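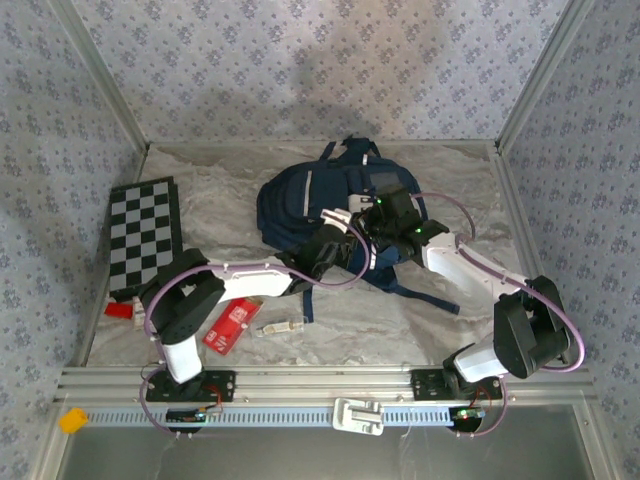 The navy backpack, flat on the marble pattern, with the flowery wallpaper behind.

April
By the Sasier newsletter desk
4 min read

I'd been wanting to do a piece on packing for ages, mostly for selfish reasons (I once took four jumpers to the seaside and no socks), so when a reader from Akholm wrote in to say she had been living out of one backpack for most of the year, I rang her the same evening. She works for a touring chess club, going from school to school, and she asked me to leave her name out of it. "My mother reads your newsletter," she said, "and she thinks I own a suitcase."

First question, obviously, was the bag. It's navy, and I asked if that was a fashion thing.

"Dirt thing," she said. "I had a cream one before. Lovely for a week!"

She always lays it flat before anything goes in, with the top handle pointing away from her. I pack standing up, with the bag between my feet, ramming things down with my fist, and when I admitted this there was quite a long silence on the line.

"You can't see the bottom like that," she said. "You're just filling a hole. Lay it down and open it right up, then it's more like a drawer. And keep the straps from getting underneath, or you'll be packing over a lump and you'll blame the jumper."

Chess kit is the awkward bit. A folding board would be easier, I suggested, and she agreed at once and then told me why she can't stand them. The hinge, it seems. Pieces wobble on the join and the little ones in her beginners' groups get cross about it. So a board goes out on the side first, before the bag's even unzipped, and everything else has to be planned with it in mind.

"Board against your back, if it fits. If it doesn't, you carry it under your arm like a tray and people on the bus ask you for a sandwich."

The longest trip she's done like this was 637 miles, up to Zernalar and home again with three school stops in between. I wanted the full list of clothes and she wouldn't give it to me. She said lists make people copy them, and then they write in to complain they were cold. What she would say is that she takes two pairs of trousers and wears one of them, and that she's never yet needed the smart shoes she used to bring.

Then we got on to books, and I think we both forgot what the interview was for.
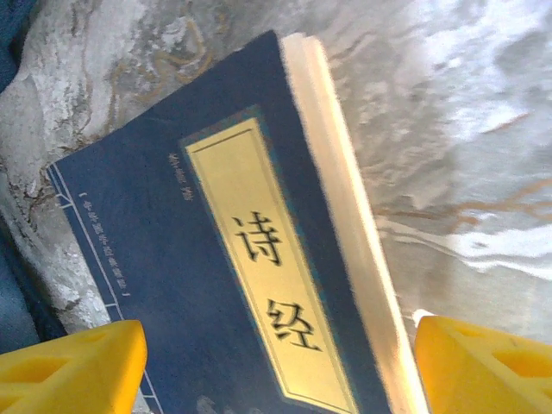
诗经, the Book of Songs. Navy cover, gold-yellow title panel and a good thick block of cream pages.

I'd expected an e-reader, or one of those thin paperbacks you leave behind in a guest house. No! She travels with the Book of Songs, in Chinese, and it's a proper chunk of a thing. The cover is done in the old thread-bound style, with pale lines along the spine side like stitching, and I told her I thought it was far too nice to go in a bag with trainers.

"It doesn't go in with trainers. Trainers are on my feet."

Her Chinese is, in her own words, "slow and full of holes", and that's partly the appeal. A novel lasts her two train rides. With the songs she might spend a whole evening on one short poem, dictionary on her knee, and still not be sure about a plant in the last line. There are a lot of plants, she says. She keeps a notebook of the ones she'd like to grow.

I asked where it sits in the bag, as hard corners and I have a history (a burst tube of sun cream, I'll spare you). Spine down, she told me, tucked against the flat side, with something soft over the page edges. "A scarf does it. People worry about the cover and it's always the pages that get chewed up."

Does she ever leave the book at home? Once, for a weekend in Sasier, to save weight. She ended up reading the leaflet from a heater in the hotel room, and then the fire notice, and then the heater leaflet again.

I tried to get her to name one thing I should buy before my own trip next month, and she wouldn't have that either. She wanted to know what was in my bag already. I went and looked. There was a train ticket from last summer, 100 paper napkins still in their wrapper and one glove.

"Well, take those out," she said, and then her kettle went and she had to go.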